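Splitting the chore in two: what we changed since March

22 Nov 2023

I said in the spring that I would write up the second round of the kitchen work once there was something worth reporting. There is now, so this is a short account of what we did and how it came out.

The project is called Gidow. The aim is to get two arms to do small household jobs from demonstrations, with no hand-written rules about where a plate goes. In March we had one policy trained end to end on full episodes. An episode is a whole chore: plates, mugs, food, oven. It did fairly well on the first object it touched and then got steadily worse. By the time it had moved a couple of things, the table no longer looked like anything in the training data and the arms started to dither.

We tried the obvious thing first and collected more data. We went up to 500 episodes. It helped a bit with grasping and hardly at all with the dithering.

So the new version, which we call Rillard, has two levels. The upper one looks at the table about once every few seconds and picks a short instruction from a fixed list, such as "plate to rack" or "ring bell". The lower one takes that instruction and the camera views and moves the arms. Both are trained on the same 500 episodes, cut up by hand into steps. The cutting up took longer than the training did. I would not want to do it again without a better tool than the one we wrote.

The pictures are from the kitchen layout, with the plates, the rack and the mug tree.
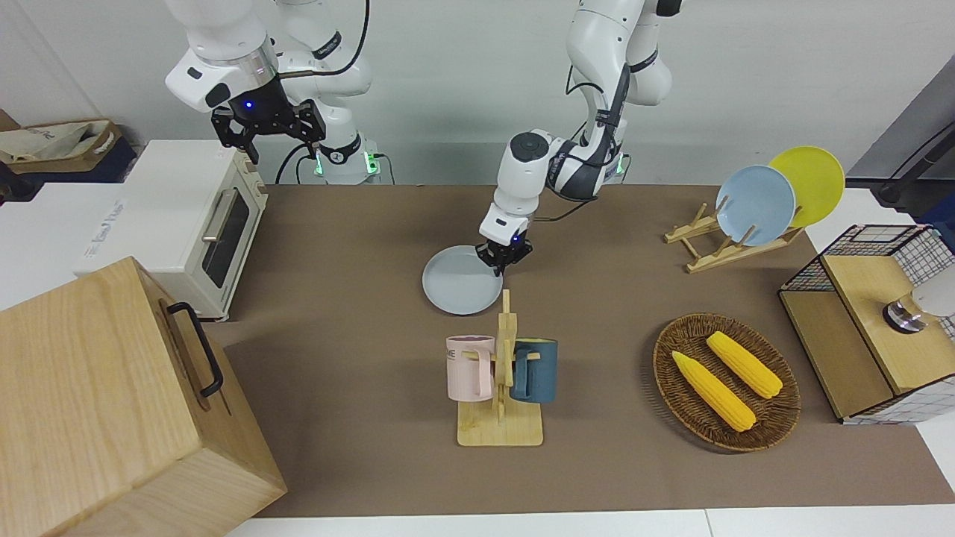
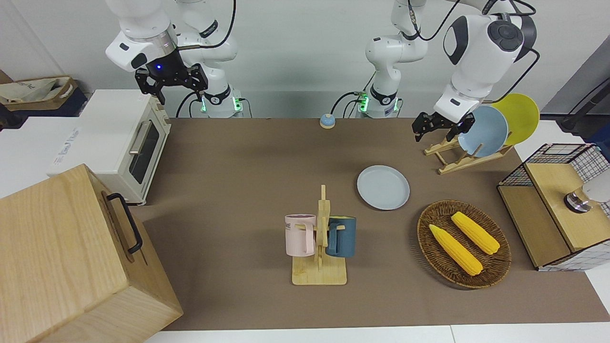
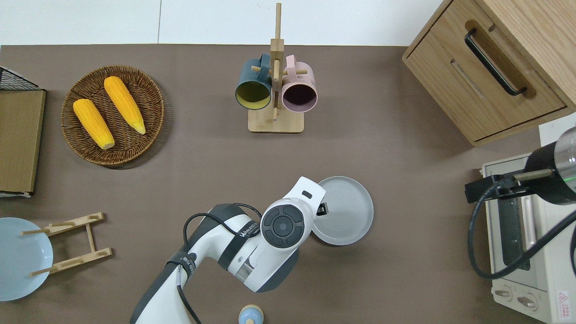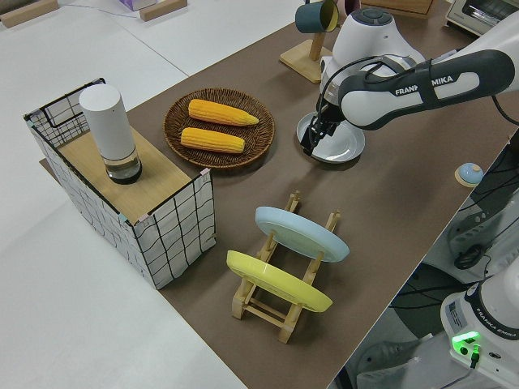 For testing we fixed 10 starting layouts and ran both versions on each of them. The old policy finished the whole chore in 2. Rillard finished it in 6. That is a small test and I would not lean on the exact numbers, but the way the two fail is quite different, and I trust that more than the score.

The old one tends to fail by doing nothing useful. It hovers, goes part of the way, comes back and hovers again. Rillard mostly fails by doing the wrong thing with confidence. In one run the upper level decided the plate was already in the rack when it was still on the mat, and went on to the mugs. Once it has made that sort of mistake it rarely goes back, as we have almost no demonstrations of anybody going back.

Plates are still the hardest item. A flat plate gives the fingers very little to get hold of, and if the grip is a few millimetres out the plate tips. Corn is easy by comparison. Mugs come off the pegs well enough but putting them back on is poor, and I have left that step out of the test for now.

I also tried the upper level from McKinnon, the earlier project, without retraining it. It was no use at all. The list of steps was too different, and it kept asking for things that this table doesn't have.

Next on the list is adding recovery episodes, where we start from a mistake and show the arms putting it right. After that I want to see how Drokero, our smaller lower-level model, copes with the same instructions. It runs a good deal faster, and the pauses between steps in the present version are long enough to be annoying when you are stood there waiting with a notebook.

The step list and the layouts will go up on the project page when I have tidied them. The file names are a mess at the moment.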